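Simulated picks, real doubts: an interview with Tadeusz Cieślak

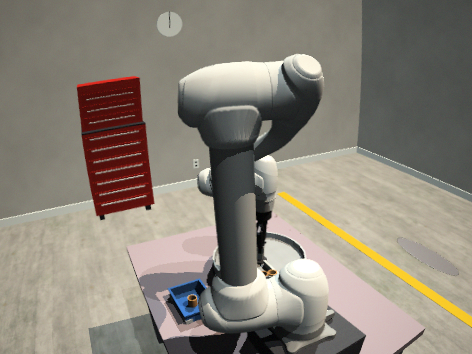 The sorting task in simulation: ring-shaped parts, a round tray and a blue bin.

By Rania Semaan
30 January 2019

Tadeusz Cieślak has a screen at either end of his desk and trusts neither of them. On the left is the planner log, a column of text that moves faster than anyone could read it. On the right is the simulator, where a white arm leans over a tray on a pink table.

I had come to Grenham to ask about Primow, the planning and grasping software that his employer, Medari, hopes to sell to small workshops. The pitch is simple enough. You describe the job, the software practises it in simulation, and what comes out is meant to run on a real arm with very little fuss. I have heard some version of this from four companies, and I told him so.

"Good," he said. "Then you know which bit to be rude about."

The bit to be rude about is the gap between the simulator and the workshop. Cieślak looks after motion planning, the part of the code that decides how the arm gets from one place to another without hitting anything. He came to it from writing drivers for packing machines, and he still talks about robots as something that ought to be switched off when they misbehave.

"Planning in simulation is easy because the world tells you the truth," he said. "You ask where the tray is and you get the tray. Ask a depth camera and you get an opinion."

So why bother with the simulated room at all? There is a red tool cabinet in it, a clock on the wall, a yellow stripe running across the floor. Someone has even put in a power socket. I wondered aloud whether the clock made the planner any better.

He laughed at that, though not for long. "The clock does nothing for my part. For perception it might do something. If the vision network only ever sees a table floating in grey, it goes to pieces when there's a cabinet behind the arm. So they give it clutter. Whether they give it the right clutter, I can't tell you, and I don't think they can either."

Medari's published figure for Primow is 894 clean simulated picks between failures. It is on the front of the brochure. I asked him what counted as a failure.

"Dropping the part. Missing the part. Running out of planning time."

Knocking the bin?

"Depends how hard."

He did not defend this. The contact check has a threshold, he explained, and below it a brush against the wall of the bin goes down as a warning. He had argued for a stricter count and lost. The argument on the other side was that real operators don't mind a brush, and he admits that some of them don't.

Shadows came up next, and here he was more animated than at any other point in the afternoon. The perception team draws its lighting at random, so that one run may be flat and bright and the next has dark patches across half the table. The arm is often the cause. It leans over its own work and shades the thing it is trying to pick up.

"People forget the robot is in the way," he said. "The arm is a big object. It blocks the view and it blocks the light. You get a beautiful estimate of the part, then you move in to grasp it and the estimate falls over, right when you want it most."

The software's answer is to stop looking. Primow takes its last good view before the arm comes between camera and part, fixes the position, and finishes the move blind. I said this sounded like a workaround.

"It is a workaround. It's a good one if nothing moves."

And if something does?

"Then you grasp where it used to be."

The first trial outside the building was at Tomaszewski, a family firm that sorts turned metal parts. Cieślak spent six days there with a laptop. By his account the planner behaved well and the rest did not. The parts were shinier than anything in the training scenes, and the camera mount flexed each time a door was shut. Two of the grasps they had thought safest in simulation turned out to be useless on oily metal, and he spent an evening deleting them from the library by hand.

"The owner was very polite. He asked when the learning would start."

I asked what he had told him.

"That I was the learning."

There is a serious point in that, and it is one the brochure skips. The selling line is that the software adapts to a new site. What adapted at Tomaszewski was Cieślak, who changed the friction values, lowered the approach speed and rewrote the routine that chooses between grasps when the scores are close. All of this has since been folded back into Primow, and the next customer will get the benefit. But the next customer will also have some surface or some door of its own, and it is not clear to me who pays for the engineer's week.

He doesn't think it is clear to Medari either. The plan is for a set-up tool, due in February, that measures friction and camera drift through a short series of test moves. I watched a run of it on the right-hand screen. It takes around two minutes, and on the simulated arm it recovered the values that had been typed into the simulator.

I said I would have been more impressed if it had found something that hadn't been typed in.

"So would I," he said. "Ask me after we've run it on the oily ones."

What he will stand behind is narrower. He thinks the collision checking is sound. He thinks the logs are better than most, and when a pick goes wrong he can usually find the line where it went wrong, a thing he could not say of his last job. He would let Primow run overnight on dry, matt parts in a fixed tray, with the arm fenced. Pressed on shiny parts, he shook his head and went back to the log, where a warning had come up that he wanted to read before it scrolled away.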